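Rurora Task Planner: Frequently Asked Questions

Last updated 2018-12-15

What is Rurora?
Rurora is a task planner and motion runtime for two-arm robots. It takes a written task, such as folding a garment, and breaks it into grasps, moves and releases for each arm. It does not replace the arm vendor's own controller. It sends that controller joint targets and reads back the state.

What do I need to run it?
A Linux computer on the same network as the arms, one camera at each wrist and one camera above the table. The planner loop runs every 42 milliseconds. If your computer can't hold that rate, the log shows "late tick" and the arms slow down.

Do I need all three cameras?
Yes, for folding. The overhead view finds the garment and its outline. The wrist views are used for the last part of the approach, when the arm itself may block the overhead view. Pick and place tasks can run on the overhead camera alone.

What do the views look like?
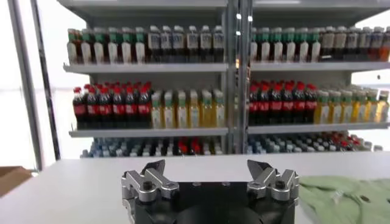
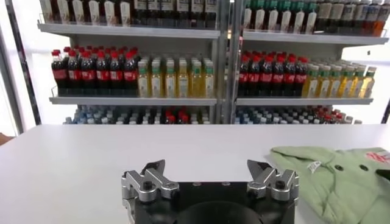 Wrist views, both with the fingers open.

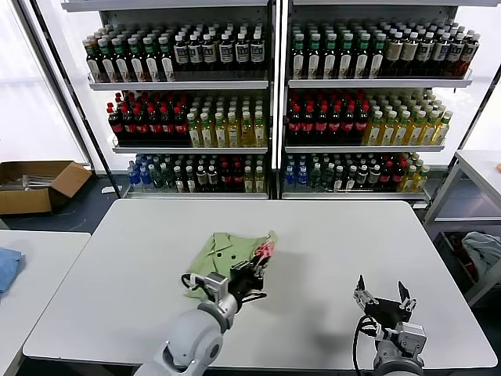
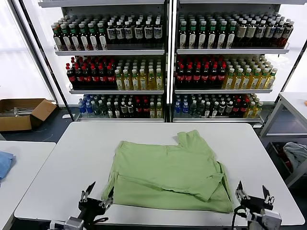
How does the planner tell the garment from everything else?
It works inside a table mask, which you draw once during setup. Anything outside the mask is dropped before the garment detector runs. In all four views there are shelves of bottles behind the table, with rows of red caps and colored labels, and without a mask the detector spends most of its time there. Draw the mask just inside the table edge. If you move the table or the overhead camera, draw it again. The wrist cameras use the same mask, projected through the arm pose, so a bad hand-eye calibration will show up as a mask that slides off the table.

Can it fold light fabric on a white table?
Usually. Pale fabric gives a weaker outline, so lower the edge threshold to 11 and check the preview before you start the arms. Thin white shirts on a white table are not supported in this release.

Why does one arm wait while the other is moving?
The default plan locks the area around a closed gripper so that the second arm can't pull on the same cloth. You can shorten the wait with the "release_zone" setting. Turning it off is possible, but the two arms will then plan without regard to each other's grasp.

How many steps can a plan have?
Up to 55. Longer tasks have to be split into two plans and chained.

What was the fold model trained on?
The current model, Cetton, was trained on 3,558 recorded folds of shirts and towels. It has not been trained on pants. We plan to add them in February.

Can I edit a plan by hand?
Yes. Plans are saved as text files. Open one, change the order or the grasp points, and run "plan check" before loading it. The check catches unreachable points and missing releases. It does not know whether the fold makes sense.

The gripper closes but misses the cloth. What should I change?
Check the table height first. An error of a few millimeters is enough. Then look at the wrist view just before closing and see if the grasp marker is on the fabric. If it is, lower "grasp_depth" in small steps. If it isn't, repeat the hand-eye calibration.

Who do I contact?
Send bug reports to the Mundport office, with the log folder and the plan file attached. Questions about the Tshabalala driver package go to Reda Ghoneim.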